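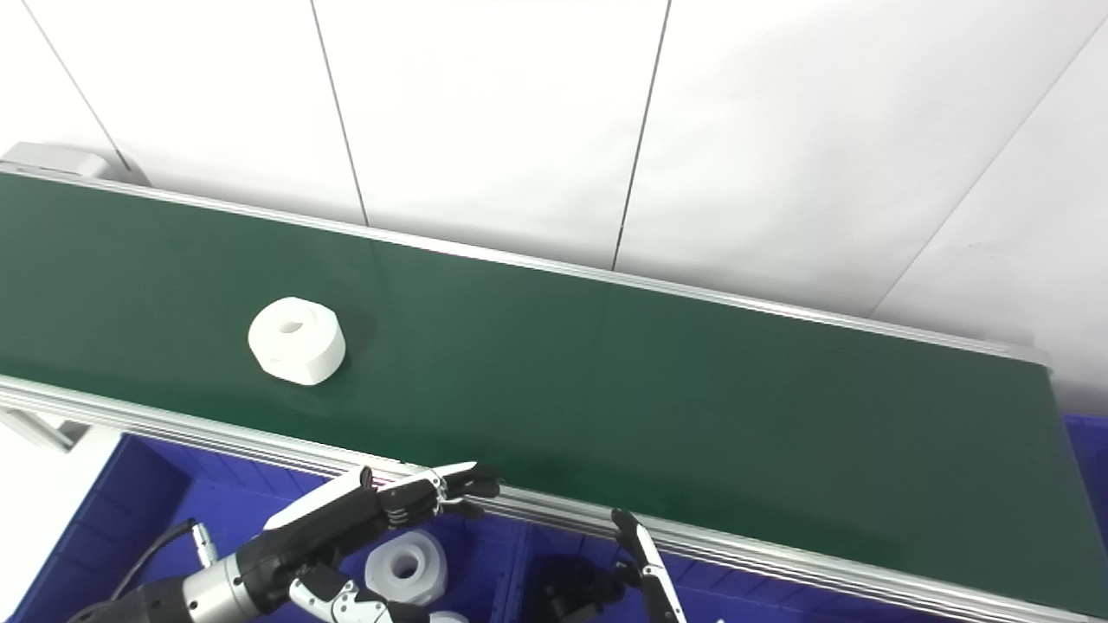

Moving a part from one workplace to the next is a job that most visitors to a factory do not notice. They look at the cutting and the pressing, and they forget the meters in between. In a small plant these meters can take more time than the work itself. A belt conveyor is the usual answer, and its main elements are easy to learn: a flat belt, here a green one, a rail along each long side, legs that carry the weight, and a unit at the end. The part that rides on it may be as simple as a thick white cylinder with a hole through the center. Even so, someone must decide how it will stand, how far it will be from the next part, and who or what will take it off.

## What you will study in this chapter

We begin with the belt and its tension. After this we treat the side rails, with attention to the grooves of aluminum profiles, where guides and sensors can be fixed. The last sections are about spacing and speed, and they use the records of the Tamayo workshop, where Milagros Inga planned a line for plastic bushings. Her line carried 3,007 bushings in its first month, September, and 36 of them fell over before the end of the belt. We will ask why.

You need only the mathematics of Chapter 3. Please keep a ruler and a watch near you, as several exercises ask you to measure a real belt.

## Before you read

Think of a conveyor you have used, for example at a store checkout. Write short notes on these points:

- Did the belt move all the time, or did it stop and start?
- What kept the objects from falling off the side?
- Which objects rolled, and which stayed in place?

Keep your notes. In Section 2 you will compare them with the answers that Brayan Marulanda collected from 20 first-year students.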